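Chapter 7
Two Arms, One Task

Before you read
Think of a chore that you do with both hands. What does your left hand do while your right hand is busy? Write down your answer. You will come back to it in Section 7.3.

In this chapter you will learn
how two robot arms share a workspace
why soft objects are harder to handle than rigid ones
what a gripper can and cannot feel
how engineers decide whether a demonstration has gone well

Opening case: Open house at Akolgo

Each December the Akolgo workshop opens its doors to local high schools. The most recent visit brought 24 students, who spent a morning in the building with Ohemaa Owusu, the engineer in charge of the handling group. They had been told that they would see robots. Several of them said afterward that they had expected something faster.

The first stop was a packing cell, where a single arm moved sealed cartons from a belt to a pallet. A carton has flat sides and known corners, and it keeps its shape when it is lifted. The arm in this cell repeats one path all day and can handle 400 cartons in an hour. Edem Quartey, who maintains it, told the students that most of his work is on the belt and very little of it is on the robot.

The second stop was the laundry station. The task there was to hang socks from a clip hanger, a job that most of the students had done at home without giving it much thought. 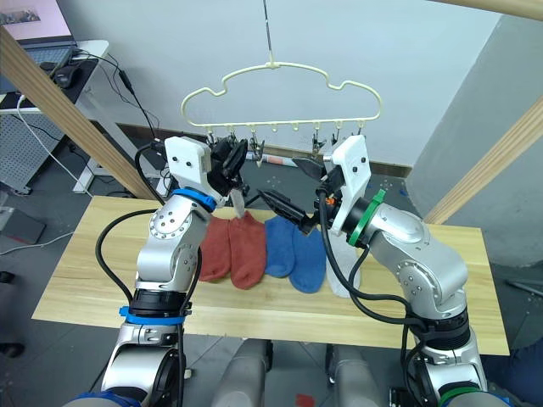 Soft objects are a long-standing problem in robot handling. A carton can be described with three lengths and an angle. A sock cannot. It bends under its own weight, it folds over on itself, and it takes a new shape each time it is picked up. For this reason the people who set up a task like this one try to remove as much variety as they can before the arms move. The socks on the table lie flat and side by side, with every toe pointing toward the near edge, so the arms have a regular layout to work from. The hanger is harder to control. It is suspended above the table, and a hanging object can swing when it is touched. Both grippers have to work close together just under the row of clips, and each arm must keep out of the other's way. We will call this region the shared workspace.

Aníbal Mosquera, a student in the group, asked why the arms moved so slowly compared with the one in the packing cell. Owusu answered that speed was the last thing her group worked on. A trial run that is slow and correct can be studied and then made quicker. A trial run that is fast and fails tells the group very little, especially if the sock ends up on the floor.

She also explained how the group keeps its records. Every trial is logged as complete, partly complete, or failed, and a short note is added on the step where trouble began. The group runs 200 trials before it changes anything in the program, then another 200 after the change, and compares the two sets. You will use the same method, with smaller numbers, in the activity at the end of this chapter.

Key terms
Gripper: the part at the end of a robot arm that holds an object.
Deformable object: an object that changes shape when it is handled, such as cloth, rope, or dough.
Shared workspace: the region that two or more arms can both reach.
Trial: one complete attempt at a task, from a fixed starting layout.

7.1 Rigid and Deformable Objects

We begin with the carton. Suppose that an arm must lift a box from a known position and set it down at another. If the box is rigid, the position of every point on it can be worked out from the position of the gripper, as long as the box does not slip. Now replace the box with a folded towel. The gripper holds one corner, and the rest of the towel hangs in a shape that depends on its weight, its stiffness, and how it was folded.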